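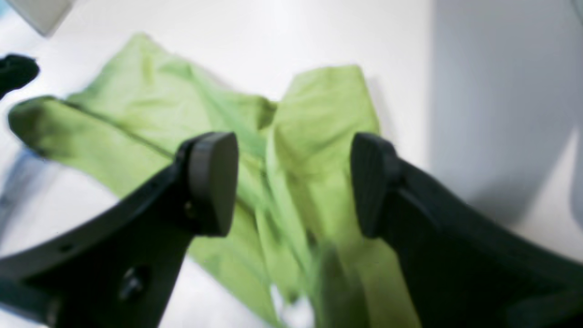 *Slide 1: light green garment on a white table*

**Clothes That Stay Longer - speaker notes**
Ieva Juška, Stumlow repair evening, 29 Jan 2024

Speak slowly. Water is on the left side of the desk. Wait until the people at the back have chairs.

## Opening (slide 1 stays on)

Good evening, and thank you to Ülle Ramanauskas for the invitation. My name is Ieva. I worked for many years in alterations, first in a small shop and later in my own room at home. Tonight I want to speak about one simple question: why do we stop wearing a piece of clothing?

Ask the audience to think of one thing in the closet which they like but do not wear. Give them a moment. Take two or three answers, no more, otherwise we lose the time as in July.

The usual answers: a button is missing, the hem came down, it became too tight, there is a spot. Most of these are small problems. The clothing goes on a chair, then in a bag, then in the bottom of the closet, and after a year we feel it is old.

## Slide 2: The Pretell notebook

Explain what the notebook is. At Pretell, the shop where I learned, we wrote every job by hand: what came in, what was wrong, how long it took. Justinas Org typed all of it last winter, and I am very grateful to him. There are 3,229 jobs.

- 741 of them were only hems
- zippers were the next group, but they took much more time
- many customers brought several things together, after waiting for months

Do not read the whole table. Point to the hems and go on.

If somebody asks about prices: the notebook has them, but they are old and I prefer not to compare.

## Slide 3: Three stitches

I teach only three stitches in a first lesson. Running stitch, backstitch, and blind hem stitch. With these you can repair most of what is in your closet.

Show the sample cloth and pass it around. (Pass the one with red thread, the other one is for the exercise.)

Running stitch is quick and weak. It is good for holding a fold while you work. Backstitch is slow and strong, so I use it for a seam under the arm or at the seat of pants. Blind hem stitch catches only one or two threads of the outer cloth, and for this you need a thin needle and good light.

Common mistake: the thread is too long. People want to thread the needle only once, and then they spend the evening with knots. I cut mine at 60 centimeters. Akihiko Kinoshita, who taught me hand hemming, used even shorter pieces and was still faster than all of us.

## Slide 4: Washing

This part is usually a surprise for people. Much of the damage I saw came from the laundry and not from wearing.

Say:

- close zippers before washing, they scratch the other clothes
- turn dark and printed things inside out
- use less detergent than the cap suggests, try half
- do not dry elastic with high heat

Tell the story of the wool coat. Short version! The customer washed it warm, it came out for a child, and we made from it two pillows and a hat. She still has the pillows.

## Slide 5: When I say no

It is important to be fair here. Sometimes the repair is not worth the work. If the cloth is thin everywhere, a patch will pull and make a new hole next to it. I hold the cloth against a window. If I see light through the whole area - for example both elbows - I tell the customer that I can do it, but it will not last.

Ivars Kalniņš disagrees with me about this and he may say so in the discussion. He patches everything, and his own work jacket has over 38 patches. Let him speak, he is good at it.

## Slide 6: Exercise

Everybody gets a piece of cloth, a needle, and one button. The buttons came from Enby, the thread from Tlapale. Please thank both.

Sewing the button:

1. Mark the place with chalk.
2. Start with two small stitches on the right side, under the button.
3. Put a toothpick between the button and the cloth.
4. Sew through each pair of holes four times.
5. Take out the toothpick, wind the thread around under the button, and finish on the back.

Walk between the tables. Left-handed people should sit at the end of the table, so ask before we start. Collect all needles in the tin and not in the paper cup.

## Questions

Possible ones, with short answers:

*Which machine should I buy?* A used one with straight stitch and zigzag. Bring your own cloth and try it before you pay.

*Can I shorten jeans and keep the original hem?* Yes. Offer to show it after the talk, it needs the machine.

*Can you fix my jacket tonight?* No, but there is a list by the door.

Remind them to write their phone number clearly on the list. Return the key to Ülle.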